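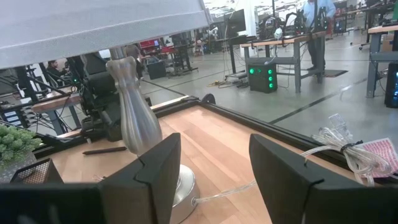 Silver lamp, clear cord: leave it bundled or run it out?

Forum: Lighting and Small Furniture
Started by drawerpull, Jul 7, 2020

drawerpull
I have a table lamp with a brushed silver body and a pale gray fabric shade. The cord is the clear kind and it came coiled up with a black twist tie around the middle. There is a white tag on it with red printing. The lamp is going on a butcher-block table and the nearest outlet is not far, so I only need a short piece of the cord.

My plan was to leave most of it tied up behind the lamp and let out what I need. My sister says that is a bad idea and that I should undo the whole thing. Which is it? Also, does the tag stay on or come off?

plainshelf
Undo it. Cords in a tight bundle can hold heat. With one LED bulb it probably won't matter, but the twist tie also puts a sharp bend in the cord and that's where it will wear. Let it out and lay it along the back of the table.

tworoomflat
I don't agree that it has to come undone all the way. A lamp like that draws next to nothing. I've had one on a hall table for 3 years with the extra cord in a loose loop held by a fabric strap. Loose is fine. I would lose the twist tie, though, as there is usually a wire inside it.

plainshelf
Loose loop, fine. I was talking about the way they come from the store.

Leave the tag alone. It normally has the bulb limit and the safety warnings on it. If you sell the lamp later the next person will want it.

gullyroad
I cut mine off the day I get them. I read it, then I cut it off. The bulb limit is on the socket too.

plainshelf
Not on all of them. I have a Lorolska floor lamp where the sticker on the socket came off the first time I changed the bulb, and the cord tag is the only place left that says what it takes.

drawerpull
The tag will hang behind the table so I don't mind it. What about the cord itself? It goes out through a small clear grommet in the base and then lies right on the wood. I thought clear would disappear but you can see it pretty well on light wood.

tworoomflat
Clear cord shows more on a light top than people expect. It picks up shine from the window. Turn the base so the grommet faces the wall. I see people leave the cord coming out the side and then wonder why they notice it.

oakandash
Agree with turning it. Before you do, check that the shade still looks right, because fabric shades have a seam and you may end up with it facing the room. If so, loosen the nut at the top and turn the shade separately.

I'd also like to know where on the table it is going. People put lamps in a corner and then there's no light where they write.

drawerpull
Back of the table, in the middle. I write at it in the evening.
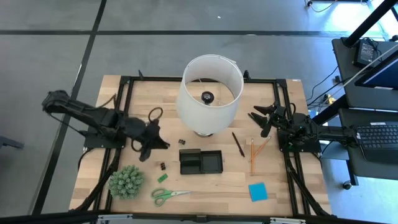

Lamp at the back center, on the butcher block

oakandash
That's a good spot if you want light on both sides. If you are right-handed and you get a shadow from your hand, move it left a little.

gullyroad
I'd put it at the back left and leave the middle open. A wide lamp in the center takes up the best part of the table. I had a Skullerer with the same kind of round-bottomed body and I kept pushing it out of the way with my notebook.

oakandash
Depends how deep the table is. At the back edge it isn't in anyone's way.

drawerpull
It's deep enough. I'll try it in the middle first.

Another question, since there are people here who know wood. Will the metal base mark the butcher block? It's oiled, no varnish.

oakandash
It can. Damp under a metal base will leave a ring on oiled wood. Put felt pads under it, the thin ones. Wonerar sells a sheet of 15 and they stick well enough. Don't use the rubber ones. Rubber can leave a yellow mark that you have to sand out.

tworoomflat
Cork works too and costs less if you already have some. Cut a circle smaller than the base so it doesn't show.

gullyroad
I've never put anything under a lamp and I've never had a mark.

oakandash
Then your table is varnished or your house is dry. I sanded out 2 rings last November and both were from lamps.

plainshelf
One more thing for the metal. Wipe brushed silver along the grain of the brushing with a dry cloth. No polish. Fingerprints show up worst on the round part, so carry it by the neck under the shade with the other hand on the base.

tworoomflat
Don't carry it by the neck. On cheaper ones the neck is only threaded in and it will turn. Hold it around the body and wear a cotton glove if the prints bother you.

plainshelf
With a hand under the base there is no strain on it. But okay, the body is safer.

drawerpull
Thanks. Twist tie comes off, loose loop at the back, tag stays, felt under the base. I'll turn the cord to the wall and look at the seam after that.

Views: 138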